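4. Connecting the Brolitz Leak Sensor

Read this section before you place the sensor. You will need the sensor, the mounting pad from the small bag, and the Drendotness app already signed in on your phone.

4.1 Waking the sensor

1. Pull the clear battery tab straight out of the back cover.
2. Press and hold the side button for 3 seconds. The light blinks blue.
3. In the app, tap Add Device, then Leak Sensor.
4. Keep the phone next to the sensor until the light turns solid green.

Note: If the light blinks red, the sensor did not find the hub. Move both closer together and repeat from step 2. The hub supports up to 16 sensors. Remove an old one from the list if the app says the hub is full.

4.2 Choosing a place

The sensor works on any hard, level floor. Good spots are under a sink, next to a water heater, behind a toilet, or beside a front-loading washer. Water usually collects at the lowest point, so pour a spoonful on the floor and see which way it runs. Wipe it up before you continue.

Keep the two metal contacts facing down. Do not set the sensor on carpet, on a towel, or inside an appliance.

CAUTION: Unplug any appliance before you move it. Do not route the extension probe under its feet. 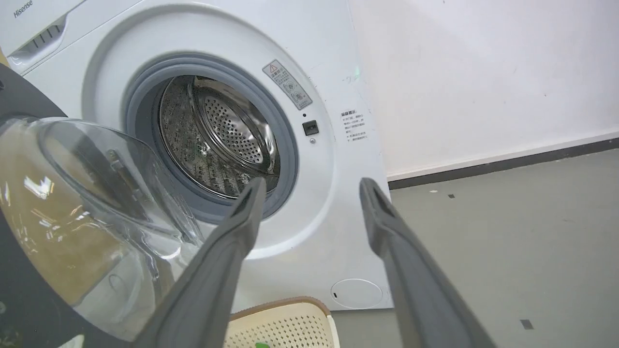 4.3 Mounting

1. Clean the floor with a dry cloth.
2. Peel one side of the pad and press it onto the bracket.
3. Peel the other side and press the bracket to the floor. Wait one hour.
4. Slide the sensor in until it clicks.

The pad can be used only once. Spare pads are sold in the app under Parts.

4.4 Testing the alarm

1. Wet a fingertip and touch both contacts at the same time.
2. The alarm sounds and a message appears on your phone.
3. Dry the contacts. The alarm stops by itself.

Test again each January and after every battery change. If the alarm sounds but no message arrives, check that notifications are allowed for the app. The hub and sensor must be within 100 feet of each other, and brick or concrete walls shorten that distance.

To name the sensor, tap the pencil next to its picture. Use the room name, such as Laundry or Basement, so that the message tells you where to look.

Brolitz Home Products | Contact support | Copyright Brolitz, all rights reserved | Back to top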